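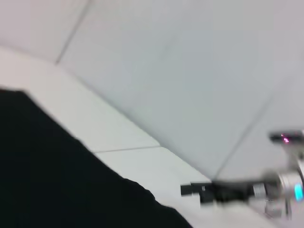

Saturday, December 23, 2023

Came in today to get the wall paneling sorted before the break, and I'm writing it up while I still remember it (last time I left it a week and had to ask Wissam what I'd decided, which was embarrassing!).

So, panels. The plan from August was one color all over and then Ghazal talked me into gray with a paler off-white band, and I have to say I've come round completely. Matte was the right call too. The glossy sample from Endwood is still leaning behind my desk and every time I look at it I get the overhead light straight in the eye.

Seams are where I spent the morning. I went along all of them with a fingernail and a work light and marked 3 on the sketch that I want to look at again. Two are only a bit proud on one side and will probably sit down with a firmer clip. The third is at one of the spots where several panel lines come together, and I think we cut one corner a hair short. Eliécer says fill it, Iman says swap the panel. I'm with Iman – filler on a matte finish always flashes when the light comes in sideways – but we have exactly 2 spare gray ones and I'd like to keep both until the door side is finished.

Measured the replacement while I was at it: 184 cm by 97 cm, same as the rest, so no special cut. Sivaprasad, if you're ordering from Etix in the new year, could you add a box of the short clips? The long ones bottom out and then the panel rocks.

Also wiped everything down with plain water and a soft cloth. Do NOT use the orange spray, it leaves a bloom on the gray that took me forever to buff off the test piece (sorry, test piece).

Sketch with the marked seams is in the Cropper folder under "walls", the version with my coffee ring on it is the current one. Offcuts are stacked under the long bench, gray on the left, off-white on the right, please don't mix them up again!

Still to do: door side, the trim along the bottom, and find out who has the good level. It has Tukden written on it in marker and I want it back on its hook by January.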